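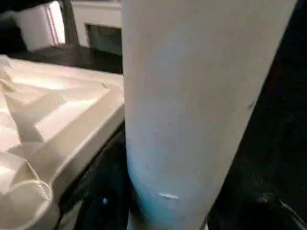

My back bedroom has been painted white twice now and it still looks blue, and I'm at the stage of standing in the doorway with a cup of tea scowling at it. The room faces north, it's got one smallish window over next door's side wall, and I wanted it warm and a bit creamy without being actual cream (my nan's whole house was cream, I can't go back there). The first go was a cheap trade white and I wasn't surprised when that came out like the inside of a fridge. So I went to the decorating shop in Imthorpe and paid £66 for a tin of Ondel in a white that was meant to be soft and chalky, and on the lid it was lovely. On the wall by mid-afternoon it does exactly what the big white cylinder does, brighter up on the left, greyer round the right-hand side, and then a wash of pale blue down towards the bottom. I know white takes on whatever is near it, I'm not daft, but how do you pick one that will behave itself? The floor is a blue-grey carpet which I'm keeping, the curtains are going, and the bulb is whatever came with the house. Do I need a yellower white, or a pinker one, or should I give up and go for a proper colour? I'd also quite like to know whether the ceiling matters, as I did that in the trade white and haven't touched it since.

Asked by draughtylanding
7 min read · 2 answers · 14 comments

toomanytesterpots

Oh I have been through this, you have my sympathy! Mine was a box room and it took me three whites and most of a winter before I'd stop fiddling with it.

First thing, I'd look hard at the carpet. People always talk about north light (and yes, it's cold, it comes off the sky with no sun in it) but a floor throws a surprising amount of colour up the walls, and a blue-grey carpet under a white wall is going to tint the lower half whatever you put on. You can test it for nothing. Spread an old beige sheet or some brown parcel paper along the skirting on a dull afternoon, then go out and come back in. If the bottom of the wall warms up, a good part of your trouble is underfoot. You say you're keeping the carpet, so a big rug in something oatmeal or rusty will do a lot, and it costs less than another tin at those prices.

Then the white. In a north room I'd steer you away from anything described as chalky or soft, as those often have a drop of black or grey in them, and grey in cold light reads as blue. What you want is a white with a bit of red or earthy yellow in it. I ended up with one from Lévesque that looked frankly like weak tea with milk on the card and I nearly didn't buy it. Up on the wall it's just white, a nice kind white. If the sample looks right in the shop it'll be too cold at home, so go one step warmer than you dare.

And please don't paint testers straight on the wall! I know everybody does it. You've got the old colour all round the edge and your eye compares the two, and the new one always looks dirtier or yellower than it is. Get some lining paper, paint a decent sized piece with two coats, leave a plain border round it and move it about with a bit of low-tack tape. Behind the door, next to the window, down by the floor. Have a look at breakfast and again when you'd normally be in there. If it's a bedroom and you only see it after seven at night for half the year then the daylight matters a lot less than you think.

You can also roll your painted paper into a tube and stand it on the windowsill, painted side out. On a curved surface you get the light side and the shadow side of the same paint next to each other, and it's the shadow side that will tell you whether it's going blue or green or whatever. I got that from a woman in a paint shop years ago and I do it every time.

On the ceiling, yes, it matters. If the ceiling is a bright cold white then the walls will look mucky next to it, or the whole lot will look cold, depending on the day. I'd take the wall colour straight over it. It's the same tin and no cutting in, so it's the lazy option as well – always my favourite.

Sorry, that was long. Let us know what you go for!

31 people found this helpful

grumpyemulsion

Change the bulb before you buy any more paint. Cold bulbs make warm whites look dreadful. Get one marked 3,000 or a bit under on the kelvin and see what you think after dark. I've got Brurance ones and they're fine, any make will do. And check the box says warm white because the packaging all looks the same.

I wouldn't bother with white in there myself. I spent years trying to make a north room bright and then painted it a sort of dusty plaster pink and it was the best thing I ever did. A dim room isn't going to turn into a bright one for the sake of a tin of emulsion.

Disagree about the ceiling by the way. Leave it alone, you'll get a crick in your neck.

9 people found this helpful

draughtylanding replied

Thank you both. Did the parcel paper thing along the skirting this afternoon and the bottom of the wall is a different colour, I'm quite cross about it. So a rug it is. I've got my eye on a rusty red one that's £100, hence putting off the paint till July when I might be feeling richer.

The bulb in there says 'daylight' on it in tiny letters, which I had never once noticed. New one on the shopping list.

I'm not brave enough for pink but I have sent off for the weak tea sample.

toomanytesterpots replied

Daylight bulb!! That'll be half of it. Put the new one in before the sample arrives or you'll be judging it under the wrong light. And give the second coat overnight before you decide, most of them dry darker.

grumpyemulsion replied

Pink. You'll come round.

Share (6) · Save · Show 9 more comments

Contact us · House rules · © The Paint and Paper Help Board · Back to top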